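Small flat and home office forum > Desks and storage
Thread: Wire mesh shelf on a white desk, keep it or wall shelf?

nadege_b
Posted 13 October 2019

Hello to all. I ask for opinions before I spend money. I have a white desk with rounded corners, on a white metal frame with the T-shaped feet. On top of it I put a black wire mesh shelf unit with two light wooden boards. I like how it looks, but my brother says it eats the desk and I should hang a proper shelf on the wall.

The unit is 397 mm wide and I paid 14 euros for it in a closing sale at Lemaire in Dolevmont, so it is no tragedy if I change it. What I keep there is small: post, chargers, and fruit, because the kitchen has no free surface at all. 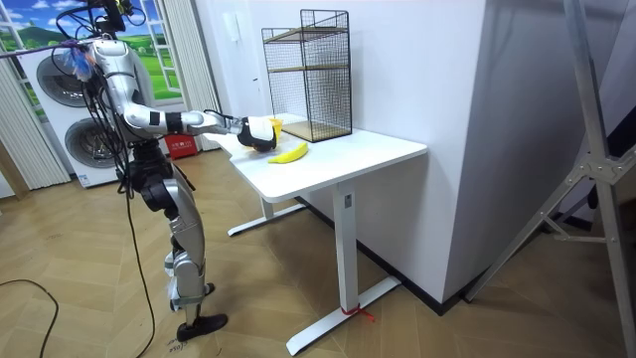 What I would like to know
1. Does a mesh unit scratch a white top after some time?
2. Is it better on the right side or in the middle?
3. What do you do with fruit, if you must have it on the desk?

Thank you in advance,
Nadège

anatole_bodin
Reply

I had the same kind of unit for three years. The mesh itself doesn't touch anything, it is the bottom frame that scratches, when you push the unit with one hand to find a pen behind it. Put four felt dots under the corners. They cost nothing and you change them when they become dirty.

For the position I say right side, if you are right-handed and don't write much. If you write much, left side. The middle is for the screen.

dkrajci
Reply

I don't agree with Anatole about the felt. On a smooth top the felt makes the unit slide more easily, and then one day everything goes on the floor. Use the thin rubber ones. Mine are from Pesia, transparent, and I have not moved them since June.

For fruit: a basket with holes. Bananas do not like to be closed in a box, and on the bare desk they roll under your papers.

gaspard_j
Reply

Sorry, but I am with the brother. A shelf on the wall gives you back the whole desk. If the wall is plain and free, why not use it? You need two brackets and one hour.

nadege_b
Reply

Gaspard, I rent, and the agency in Utport wrote in my contract that each hole in the wall must be filled and painted by a professional. My neighbour paid 425 euros for this when she moved out. So the wall stays free.

Drahomíra, I have a yellow plastic basket with small openings in the sides and a wavy rim. I tried it today in front of the unit, a little to the left. I thought it would be too bright beside the black mesh, but I find it rather cheerful. The table has some light scuffs already, so question number one is maybe too late for me.

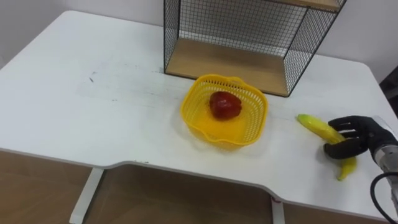 My doubt now is if the basket should stay in front or go inside, on the bottom board. Inside it is tidier. In front I reach it without thinking, but I lose the place where I normally put my notebook.

dkrajci
Reply

Inside, if it fits in depth. Measure before. With a curved rim people measure the bottom of the basket and forget that the rim is wider, I made this mistake with a drawer and had to give the basket to my mother.

anatole_bodin
Reply

I would leave it in front. If the fruit is inside the shelf you forget it, and the mesh is a pain to clean when a banana becomes old in there. A soft brush and warm water with a drop of washing-up liquid, one side at a time, and dry it well or it can rust where the wires cross.

I see also that your table has a recess in the front edge. Do you sit exactly there? Then the things in the middle of the table are in your way more than on a straight desk, and I would push the shelf to the side.

nadege_b
Reply

Yes, I sit in the recess, it is comfortable for the elbows. You are right about the side, I didn't think of it.

nahuel_m
Reply

Can I ask if the upper board moves? I have one with loose boards and each time I take a book the board lifts at the back. I fixed it with two small cable ties through the mesh, black ones, so you don't notice them.

nadege_b
Reply

Nahuel, mine moves a little, yes. I will try your cable ties. For the moment the unit stays and I will buy the rubber feet. Gaspard, if one day I have my own walls I will write to you about the brackets.

gaspard_j
Reply

Agreed. But check the price of the rubber feet against the price of the shelf, you may laugh.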